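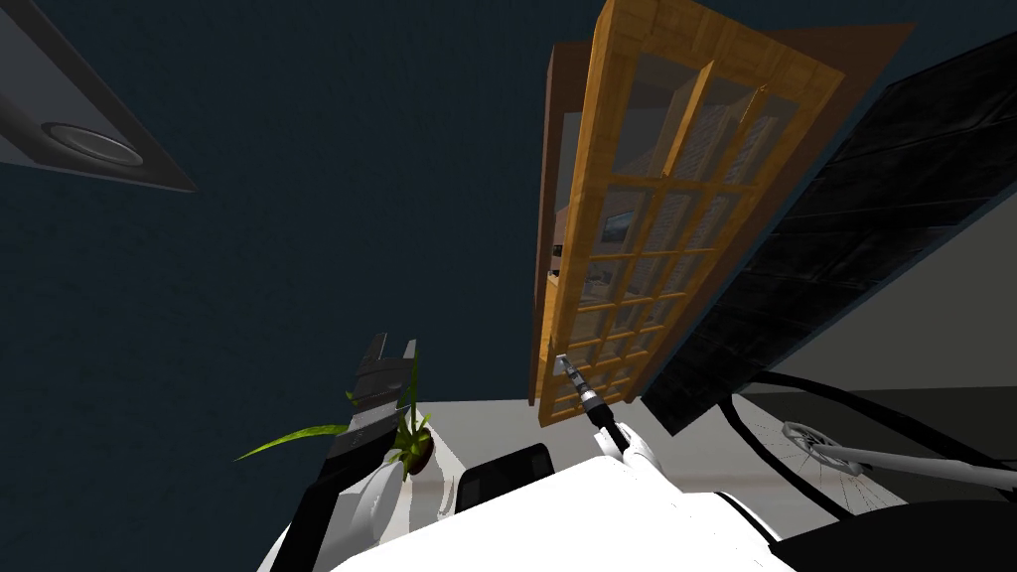

Section 3: The Door Chore

By this point you have installed Tilora, loaded the practice room and been through the arm checks in Section 2. You may now ask a robot to open a door. Clear your afternoon.

People who are new to household robotics tend to skip this section. They want to get to the dishes. Please do the door first. A robot that can't get out of the room won't be much help in the kitchen, and every fault you meet here will be waiting for you in the later chores, with crockery.

3.1 Before you start

The practice room is simulated, so the only thing you can break is your confidence. The physics is less forgiving than it looks. Furniture has weight, the bicycle can be knocked over, and the plant counts as an obstacle even where it is only leaves.

You will need:

The room file, loaded and paused
Both arms reporting ready
The chore sheet for doors (menu: Chores, Doors, Single)
Something to drink

Caution: If you have connected a real robot to the same computer, disconnect it. Pausing it will not do. The planner sends its commands to whatever is listening.

3.2 Setting up the room

1. Open the chore sheet and choose Glazed Door. Solid Door is easier but teaches you very little.

2. Press Reset Room. Everything goes back where it was, including whatever you carefully moved out of the way last time.

3. Pick the working arm. For this door we suggest the right. The left arm may be parked upright, fingers up, in the manner of someone who would like to ask a question.

4. Check that the working gripper is empty. The planner will cheerfully attempt a door handle with something already in its fingers and log the attempt as "grasp: partial". If it is holding anything, run Put Down and wait for the green tick.

5. Open the outside view and look for anything between the arm and the door. The bicycle is the usual culprit. It doesn't block the handle, but a wide swing of the elbow will find the back wheel.

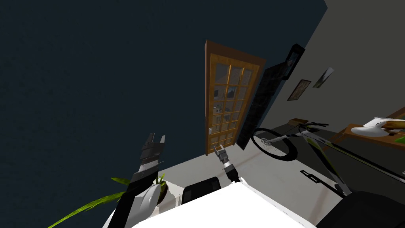 Fig. 3b. Outside view of the practice room, with the door, the bicycle and both arms.

6. If the outside view is tilted, leave it. You can level it under View, but this also resets the zoom, and you will then spend ten minutes finding the door again.

Note: The glass panes carry reflections. Earlier versions of the planner took these for objects and tried to reach them. Version 18 mostly doesn't. If yours does, turn on Ignore Behind Glass and restart the chore.

3.3 Reaching the handle

7. Click once on the handle in the robot's own view. It is small, low in the picture and easy to miss. If you click on the wood by mistake, the robot will try to grip the door itself, with great patience, until you stop it.

8. Set Approach Speed to 3. The dial goes a good deal higher. We have asked for this to be changed.

9. Press Reach. The arm will come up towards the handle and pause just short of it. The pause is part of the plan and does not mean the program has crashed. Do not press Reach again.

10. Compare the fingertips with the handle. If they are off to one side, use the nudge keys, one tap at a time. Holding a nudge key down queues up all the nudges, and the robot will honour every one.

11. Press Touch. The contact light should turn amber. Amber means that the fingers are against something. It has no opinion as to what.

Caution: Contact is not a grip. Most failed door chores end here, with the fingertips resting on the handle, the log reading "success", and the door shut.

3.4 Opening the door

12. Press Close Fingers and watch the force bar. It should rise smoothly and stop. A bar that goes up and down like a kettle lid means the handle is slipping.

13. Press Work Handle. The wrist will try small movements until one of them gives.

14. When the latch light goes out, press Pull. The body moves back while the arm holds on. Take your hand off the mouse at this stage. You will want to help.

15. When the gap is wide enough, the chore ends by itself. If 800 seconds go by first, it also ends by itself, less happily, and you go back to step 2.

3.5 If it doesn't work

The arm stops and nothing is lit. Check whether the room is still paused. It's always worth checking whether the room is still paused.

The robot lets go as the door begins to move. Lower the pull speed, then raise the grip force by one notch. Do them in that order, testing in between, or you won't know which one helped.

The plant is on the floor. Harmless. Press Reset Room. If it happens on every run, the parked arm is too close to the leaves; raise it straight up before you move the body.

The door opens and then shuts again. The robot has been told to open the door and, strictly speaking, it did. Tick Hold Open.

3.6 Notes from the test room

We print these as they arrive. They are the nearest thing we have to an answer for customers who write in asking whether the robot can do the housework yet.
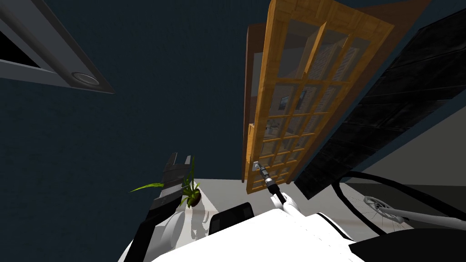

Zurden, 6/3/18

Ran the glazed door with the right arm, 23 attempts, using the steps as printed. The reach is good now. Contact with the handle is dependable at speed 3 and a bit of a lottery above it. Grip is where we lose most of them, and the pull after that is worse. I would let it touch my front door. I wouldn't stand outside in the rain waiting for it to open.

Þórarinn Skov asked whether step 10 could be automated. Yes, and we tried. The automatic nudge is right nearly as often as a person and far more sure of itself, so it stays switched off for now. Shamim Orakzai would like the contact light to have more than one colour of amber. Passed on.

Suggest adding to the manual: people should try the chore with their own hand first, slowly, and notice how much they do without looking. It made me kinder to the arm.

Gus Strickland

The revised grip settings are due in October. Until then, save your door settings under a new name before going on to Section 4 (Drawers), which overwrites them.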